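Re: [arm-learning] How many runs before the tray task is any use?

On an afternoon in December, a list member wrote:
> We are starting on the tray task with the Kunthorpe sheet and have 227 runs
> so far. The sheet says 1,000. Is that figure for one layout of the table,
> or for all of them together? And do you keep the runs where the operator
> fumbles and then puts it right?

All of them together, as we read it. We split ours over 3 layouts and didn't try to make them equal. What matters more is that the tray doesn't sit in the same spot every time. Our first set at Hemia had it dead centre in every run, and the policy we trained on it went for the centre of the table wherever the tray was.

On fumbles - keep them, but mark them. We use 2 labels, "clean" and "recovered", and throw away only the runs where the operator gives up. Volstead does the marking afterwards from the recordings, and that seems to work as well as doing it at the bench, though it is slower.

Leave the other things on the table as well. We used to clear everything except the tray and regretted it when the Le Roux people tried our set on their own bench.

One more point on the sheet: it asks for both arms to start from the rest position. We let operators start with the grippers already over the tray for a part of the set, and put the start type in the run notes so they can be filtered out later.

I can send our notes template to anyone who wants it, just reply off list.
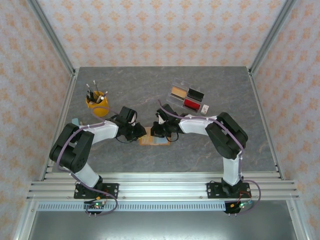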